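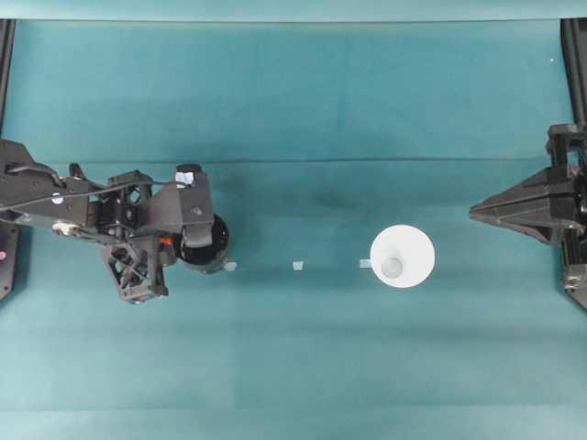
Cledach, 11/7/24

Well, I finally got a go in the new Terklow estate, and I've come home wanting one (my bank account hasn't been told). The Gethin dealership on the ring road had two in for the week, both the long-range version, and they let me take the grey one out for 30 minutes with the boot full of their brochures.

It's quiet — really quiet, even over that awful patched stretch by the Stilau turning — and the seats are miles better than the old model's. I'm less keen on the heater controls, which have all moved on to the screen. Why do they keep doing this? I had to pull into a lay-by to warm my feet up!

Charging is the bit most of you write in about. The salesman reckoned on some 60 miles from a quick coffee stop, and I'd love to hear from anyone who has tried it in proper winter weather. Orders are open now, with the first cars due at Gethin in March. They're keeping one of the test cars on until the end of the month, so ring ahead if you fancy a drive, and take the hill road if they'll let you.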